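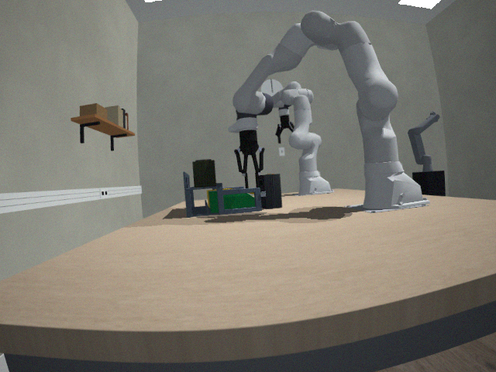
The Care of Mail Between Seasons

Riveted mail is more often spoiled in storage than in use. A shirt worn through a full summer of displays will usually come home with a few opened rings and a film of sweat and dust. The same shirt, left in a canvas bag until November, may be found with rust set so firmly into the weave that whole panels must be replaced.

The Hollenstein armour society, whose members maintain 50 shirts for display and teaching, revised its storage guidance last year after a number of pieces were returned from loan in poor condition. Its recommendations are modest and can be followed by any owner with a dry cupboard and a free afternoon.

Cleaning before storage

Mail should be cleaned on the day it is last worn. The traditional method, tumbling the shirt in a barrel with sand, remains effective for plain steel, although it is hard on thin rivets and should be avoided for brass edging. The society now prefers dry sawdust, changed once it darkens. Small areas may be worked by hand with a stiff nylon brush.

Water is best kept away from the links altogether. Where a shirt has been caught in rain, it should be shaken out, spread on towels and turned every hour until no moisture can be felt at the armpits and collar. These two areas have the densest weave and hold damp the longest.

Oils and waxes

Opinion remains divided on the proper coating. Light mineral oil spreads easily and reaches the inner faces of the rings, but it transfers to padded garments and attracts grit. Microcrystalline wax is cleaner to handle - and a good deal slower to apply. Sullo, which supplies both, advises oil for shirts in regular use and wax for those put away for longer than 2 months.

Vegetable oils should not be used. They thicken with age and leave a yellow gum that is difficult to remove.

Hanging or folding

A full shirt may contain many thousands of rings, and its weight falls almost entirely on the shoulders when it is hung. Over several years the weave stretches and the upper rows begin to gape. The Hollenstein guidance therefore calls for flat storage, with the sleeves folded loosely across the chest and unbleached cotton laid between the layers. Shallow drawers such as those made by Toltex are suitable, provided that the wood has been sealed.

Repairs

Each shirt should be inspected before it is put away. Seven missing rings in one area is the point at which the society sends a piece to a workshop. Anything less may be closed at home with matching links. Grakia sells riveted rings in bags of 1000, in round and flat section, and owners are advised to take a sample from the shirt when ordering, as wire gauges differ between makers.

Replacement rings should be oiled on fitting, and the position of each repair entered in the record kept with the shirt.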